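Student robotics club opens its grip lab for the summer

9 Jan 2026

The Wenatis student robotics club has started its summer program, with members spending the break recording the everyday handling tasks they hope to teach a two-armed robot later in the year.

The program is open to students in years 9 to 12 and runs out of the club's workroom at the Wenatis learning centre. It began in November as an after-school project for a handful of senior members and was extended over the holidays when more students asked to join. The club now has 161 members across all of its activities, which also include line-following, drone building and a junior coding group.

Students work with a pair of hand-held grippers, one in each hand, and use them to do jobs that most people do without thinking. Packing and unpacking a shopping bag is one of the first tasks on the list. Others include folding tea towels, putting lids on containers and sorting cutlery.
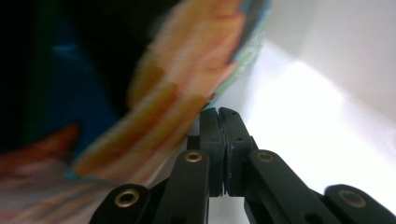 Each recorded attempt is called a run. A student does the task from start to finish using only the grippers, then resets the table and does it again. The club has set a target of 170 usable runs for the bag task before it moves to the next one. A run does not count if the student touches an item with their fingers or knocks something off the table, and it is up to the student to mark it as a discard in the log.

Sessions last 4 hours, with a break in the middle. Students take turns at the table, and those who are waiting check earlier recordings, label them and keep the log up to date. The club says the labelling is slower than the recording, and that it has had to put more people on it than it first planned.

Soft items have given the members the most trouble. A rigid box can be picked up much the same way each time, but a cloth bag lands in a different shape every time it is put down, and the handles tend to end up over the opening. Students have been asked to leave the bag however it falls — straightening it out by hand beforehand would make the recordings less useful.

Shiny snack wrappers are another problem. They slide out of the jaws if they are held too loosely and crush if they are held too tightly. Members have been trying different approaches, including taking hold of the packet by its sealed end, and have written up the results for newer students.

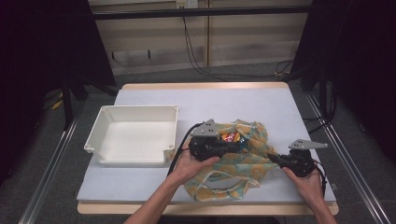 New members do a short induction before they record anything. They learn how to hold the grippers so that their wrists do not get sore, how to keep the cables clear of the work area and how to close the jaws slowly. Most are ready for their first recorded session after one afternoon of practice. The club recommends short sleeves and asks that long hair be tied back.

The recordings will be used in term time, when a senior group begins training a control program on them. That group is made up of 6 students, who have been meeting separately to learn the software. They expect early results to be poor and have planned for several rounds of extra recording once they can see which parts of the task the program gets wrong.

Funding for the year has come from two local businesses. Dririk, which makes packing equipment, paid for parts and a new computer for storing the recordings. Kiltell, an electrical supplier, gave the club a discount on cable and connectors. The club has also applied for a community grant to cover bus fares for students who live out of town, and expects to hear back before the end of term.

Members will show their work at the Espinoza Schools Technology Day later in the year. The plan is to have a table where visitors can try the grippers on the same tasks the students have been doing, along with a short talk on how the recordings are labelled and checked. Whether the robot will be part of the display depends on how the training goes — the club has entered the bag task in the open demonstration section but can change its entry up to a fortnight before the event.

Summer sessions continue until the end of the holidays. Places are still available in the afternoon group, and no experience with robotics or programming is needed. There is no charge to attend, but students under 16 need a signed permission form before their first session. Forms can be picked up from the front desk at the learning centre during office hours.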